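6.3 When an arm stops with error 423

This one got me in January, so I'm writing it down while it still stings a little! Error 423 means the gripper on that arm lost its force reading and Gellgate has locked the joints. The other arm stays live - please remember that before you reach in.

1. Press Pause All. Pausing one arm won't do.
2. Wait for the status line to say HELD on both arms.
3. Save the log before you clear anything. I skipped this and Rocío Arriaga had nothing to work with.

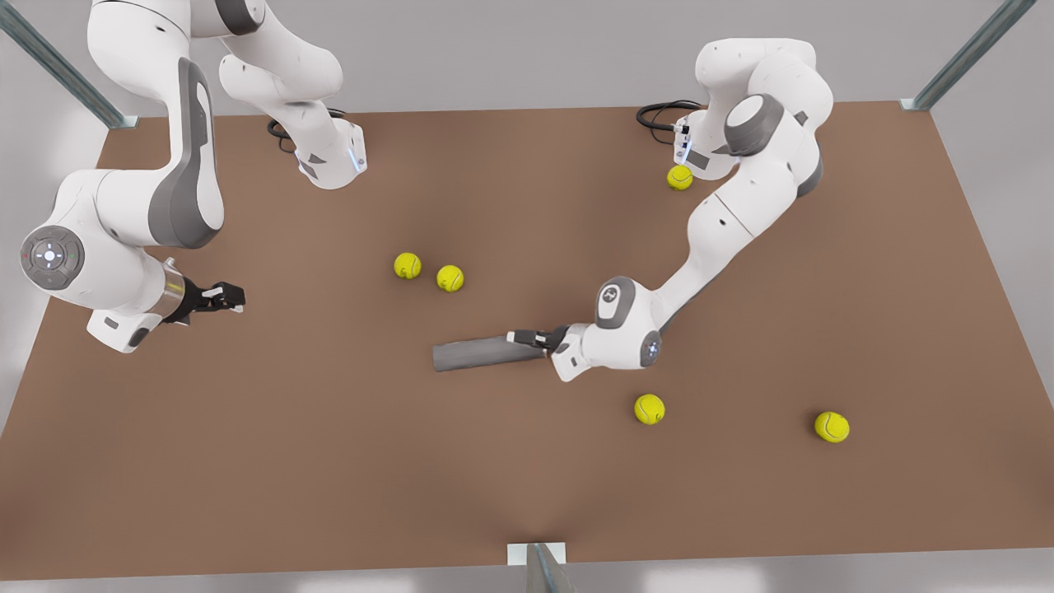
4. Open Grippers, pick the locked side and set the force limit back to 80. Mine had jumped to 224 after an update (no idea why, Gayan is still looking).
5. Clear the error, then jog the arm at the lowest speed you've got.

CAUTION: Never clear 423 with a part still clamped. The fingers open on reset and whatever they're holding will drop.

Note: if it comes back within 3000 cycles, stop there and send Gayan the log. Don't keep clearing it like I did.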